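Kenine Homes finishes work on Jellis Court in Rarden

Kenine Homes has completed the refurbishment of Jellis Court, the sheltered housing scheme on the north side of Rarden, and the first tenants have started moving back in. The last of the apartments was handed over in September, and the shared rooms on the first floor are now open from 8 a.m. every day.

The scheme has 14 apartments for people aged 60 and over. All of them have new kitchens, new windows and level-access showers. The old storage heaters have been taken out and replaced with a shared heating system run from a plant room at the back of the building, and each apartment has its own meter and thermostat. Tenants will pay for the heat they use, with a fixed charge for upkeep of the system included in the rent.

Two of the apartments have been rebuilt for wheelchair users. Their doorways are wider, the kitchen counters can be raised and lowered, and both have a direct exit to the parking area. They are on the ground floor at the east end, where the laundry used to be.

The laundry itself has moved next to the elevator. Kenine Homes said the change was requested by tenants at the planning stage, as the old room could only be reached by going outside and along the path.

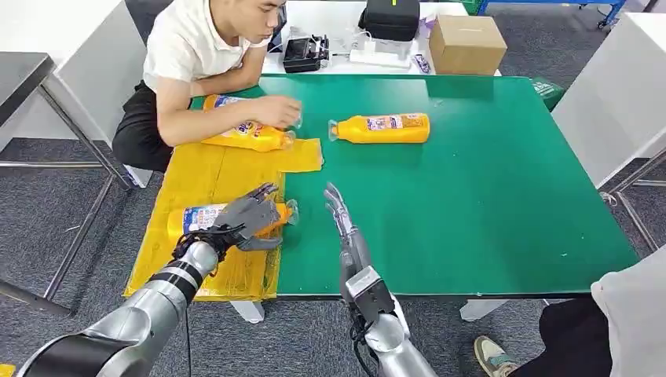 Assefa, the main contractor, was on site for 14 months. The work was first expected to take less than a year, but part of the roof over the west wing was found to be in worse condition than the survey had suggested, and the timbers there had to be replaced. Rain held up the re-roofing as well. The association said the extra work was paid for out of the contingency set aside at the start and that no tenant's rent has been raised to cover it.

Most tenants were moved to other Kenine Homes properties while their apartments were being worked on. Four households chose to stay with family and received a monthly payment toward their costs. Everyone who left was given the right to return to the same apartment, and all but two of the households have taken that up. The two that decided to stay where they were have been given permanent leases at their new addresses, and the apartments they gave up will be offered to people on the waiting list.

The waiting list for housing in Rarden now stands at 713 households, according to the association. That figure covers all types of home, including family houses, and not everyone on it is eligible for Jellis Court. Applicants must be 60 or over and must have a connection to the town through residence, work or close family. Those already on the list do not need to apply again.

Residents of the streets nearest the building will notice several changes outside. The brick front has been cleaned and repointed, and the metal fence along the road has been replaced with a low wall and a hedge. The main entrance is now on the south side, facing the bus stop, and the old entrance is for deliveries and emergency use. A covered bicycle rack and a charging point for mobility scooters have been put in beside the new door.
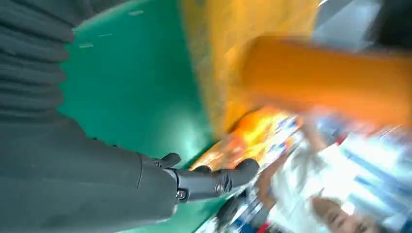 Parking has been one of the main points raised by neighbors since the plans were published. The original drawings would have removed the row of spaces along the side road to make room for the garden. After a public meeting, the layout was changed and the spaces were kept, with the garden made narrower and moved closer to the building. The lot has been resurfaced and marked again. Spaces inside the gate are for tenants and their visitors, and the row on the side road remains open to anyone.

The garden is not quite finished. Paths, benches and raised beds are in place, but the trees will be planted later in the fall, when the ground is softer. Until then a small area at the far end will stay fenced off. The association has asked people not to use the gap in the fence as a short cut to the stores – the ground there is uneven and there is no lighting.

Inside, the first floor has a lounge, a kitchen for shared meals and a meeting room that can be divided in half by a folding partition. Local groups will be able to book the meeting room on weekday evenings between 6 p.m. and 9 p.m. and on weekend afternoons. Tenants' own activities will have first call on the space. Charges have not been set yet, though Kenine Homes said they will be lower for groups based in Rarden. A guest room is also available to tenants' relatives for stays of up to four nights.

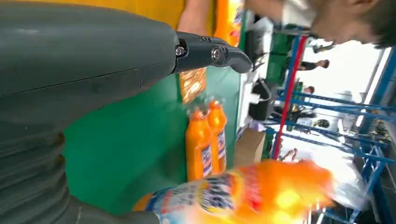

The building dates from the early 1970s and had not had major work done since the windows were last changed. A proposal to demolish it and sell the site was considered several years ago and dropped after tenants objected. Kenine Homes then looked at a smaller program of repairs before settling on the full refurbishment, which was paid for partly by a state grant and partly by borrowing against the association's other properties.

Energy use will be tracked over the first two winters. The walls have been insulated from the inside and the loft insulation has been doubled in depth, and the association expects heating bills to fall by nearly a third. Tenants will be sent the readings for the building as a whole twice a year. Results will also be used to decide whether the same heating system should go into two more of its schemes – both of them smaller than Jellis Court and both still on storage heaters.

Assefa will remain responsible for correcting defects during the coming year. Tenants who find a problem in their apartment should report it to the scheme office, which is to the left of the main entrance and is staffed from 9 a.m. to 1 p.m. on weekdays. Urgent repairs outside those hours should be reported through the pull cord or by calling the number posted inside each front door.

An open house for neighbors and people on the waiting list will be held once the garden has been planted. Details will be posted at the scheme office and at Rarden library.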